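Foro Mesas, escritorios y espacios de trabajo > Compartidos y coworking
Tema: Tela verde sobre mesa grande de taller, ¿la dejo o la quito?

tornillo_suelto
01/05/2026
Buenas. A ver si alguien me orienta que llevo días dándole vueltas. Tenemos un local compartido, una sala, con una mesa grande en medio para trabajar con las manos y detrás escritorio de madera clara para los portátiles. La mesa grande la cubrimos con una tela verde salvia porque el tablero está fatal, rayado, con pegotes de cola de los anteriores. Queda bonita. El problema: se arruga, se corre hacia un lado, y todo lo pequeño se queda encima y no lo ves hasta que apoyas el codo. Opciones que barajo:
tela más gruesa
tapete de corte grande
lijar y barnizar y fuera tela
Somos cuatro casi siempre. Presupuesto poco, 100 euros para todo. Foto al final del hilo cuando la haga, que ahora no estoy allí.

marisa_k
Lijar. Sin pensarlo. La tela es un parche.

Carhuamaca_E
No estoy de acuerdo con Marisa. Lijar un tablero grande con cola vieja en una sala donde hay gente con ordenadores es un infierno de polvo. Yo lo hice en el nuestro y estuvimos tres semanas limpiando teclados. La tela bien puesta aguanta. ¿Cómo la teneis sujeta?

tornillo_suelto
Sujeta no está. Puesta encima y ya.

Carhuamaca_E
Pues ahí lo tienes. Pinzas de mantel por debajo o grapas en el canto inferior si la mesa es vuestra. Tensa primero el lado largo, luego el corto. Y plánchala antes, que luego grapada con la arruga no hay quien la quite.

marisa_k
Grapar tela a una mesa de trabajo... y cuando se manche qué. Desgrapas, lavas, grapas otra vez. Venga ya

lola_del_bajo
Se mancha seguro. Nosotras tuvimos fieltro de Calletti y precioso los primeros días, luego café, rotulador, de todo. Al final lo tiramos. Ahora vinilo y un trapo.

Carhuamaca_E
El fieltro es lo peor, agarra todo el pelo. Yo hablo de algodón grueso. O loneta.

nicosem
Aquí Omar Semaan, me presento que soy nuevo. Monté la mesa común de un taller hace poco y usamos velcro adhesivo en el canto – sale barato, la tela se quita en un momento para lavarla y no agujereas nada. Eso sí, velcro del ancho. El fino se despega con el calor. Compré el Prestum y bien de momento.

marisa_k
Vale lo del velcro me convence más. Sigo diciendo que lijar.

tornillo_suelto
Gracias Omar, no se me había ocurrido. ¿Lo pegaste al canto o por debajo?

nicosem
Por debajo, que por el canto se ve y además te enganchas la manga.

pepe_banqueta
Perdonad que me meta en otra cosa. ¿Qué asientos teneis? Porque mucha tela y mucha mesa y luego la gente se sienta en cualquier cosa. Ese es el tema de verdad en un compartido

tornillo_suelto
Taburetes redondos blancos. Y alguna silla blanca también. Cómodos para un rato, para toda la mañana no, la verdad.

pepe_banqueta
Lo que decía. Taburete sin respaldo y portátil = espalda hecha polvo. Cambia eso antes que la tela.

lola_del_bajo
Discrepo un poco, los taburetes se meten debajo de la mesa y dejan paso. En una sala pequeña eso vale oro. Con sillas de respaldo no pasas.

pepe_banqueta
Pues tres sillas buenas para los que escriben y taburetes para el resto. Yo miré las Hsieh, 387 el lote. Caro para vosotros ya lo sé, pero duran.

tornillo_suelto
387 es casi cuatro veces lo que tengo jaja. Para más adelante. Mayo viene flojo.

marisa_k
Volviendo a la mesa. Decías que lo pequeño se queda encima. Eso no es culpa de la tela, es que no hay dónde ponerlo. Una bandeja. Dos si sois cuatro. Y norma: al irte, la mesa vacía.

Carhuamaca_E
La norma de la mesa vacía no la cumple nadie en ningun coworking del mundo

marisa_k
En el mío sí.

Carhuamaca_E
Porque estás tú.

lola_del_bajo
Jajaja. Lo de la bandeja sí que funciona. A nosotras con una plana sin borde alto, que si tiene borde se convierte en cajón de mierdas. Y un trapo fijo, de otro color que la tela para que no se confunda. Lo doblas en una esquina y ya.

tornillo_suelto
El trapo lo tenemos, azul. Doblado nunca jamás, eso también os lo digo.

nicosem
Otra cosa, los vasos. Si en el escritorio hay portátiles, el agua con tapa. A un compañero se le fue el vaso y adiós teclado.

pepe_banqueta
+1 a eso. Y los portátiles apilados tampoco me gustan, el de abajo sufre. Soporte vertical, el Stukolov ese o cualquiera, son todos iguales.

Carhuamaca_E
Apilados cerrados no les pasa nada hombre. Otra cosa es que pongas cosas encima.

pepe_banqueta
A mí se me marcó una pantalla así. Tú verás

tornillo_suelto
Bueno resumo por si le sirve a alguien que llegue después:
velcro ancho por debajo, en los cuatro lados
planchar la tela ANTES
una bandeja plana
lijado, aparcado (lo siento Marisa)
asientos cuando haya dinero
Lo del agua con tapa lo he dicho en el grupo y me han llamado pesado – pues pesado.

marisa_k
Volverás. En un año estás lijando.

lola_del_bajo
¿Y la foto? Que llevas prometiéndola desde el primer mensaje. Quiero ver el verde ese.

Carhuamaca_E
Eso, foto. Sin ver el largo de la mesa tampoco te puedo decir cuánto velcro. Por cierto Édgar, que veo que me llamais Carhuamaca y suena a profesor.

nicosem
De velcro pide de más siempre. Yo me quedé corto en el último lado y tuve que poner un trozo de otro color, por debajo no se ve pero me da rabia igual.

tornillo_suelto
Va la foto. Velcro todavía no hay, está tal cual. El trapo a la izquierda, como os decía, y el escritorio al fondo con los portátiles. Decidme si el verde aguanta o lo cambio por uno mas oscuro
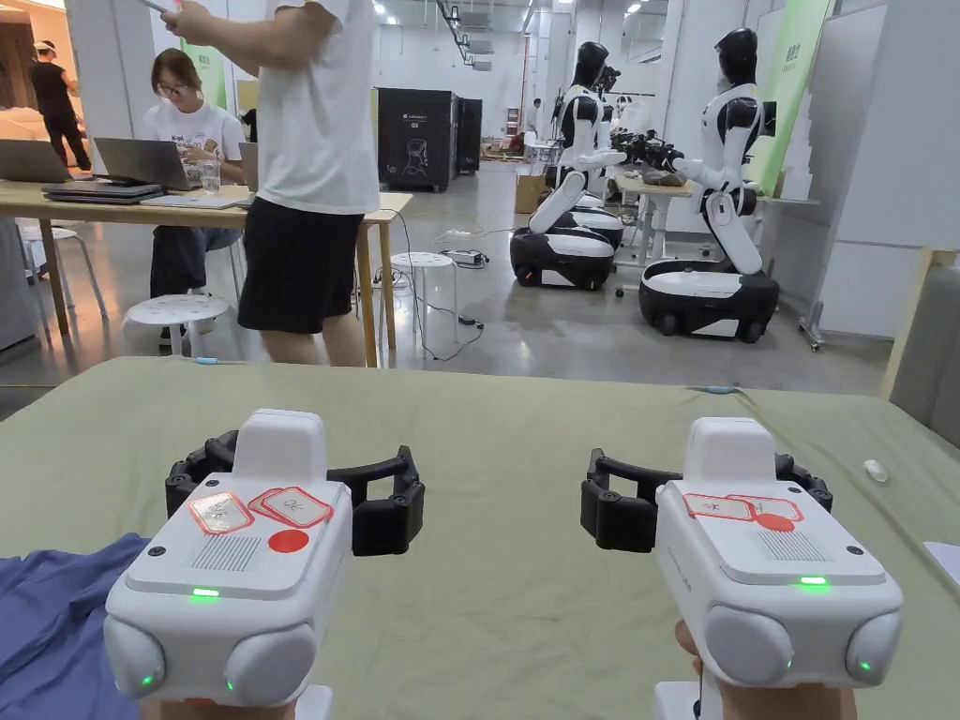
La mesa con la tela verde salvia; al fondo, el escritorio y los taburetes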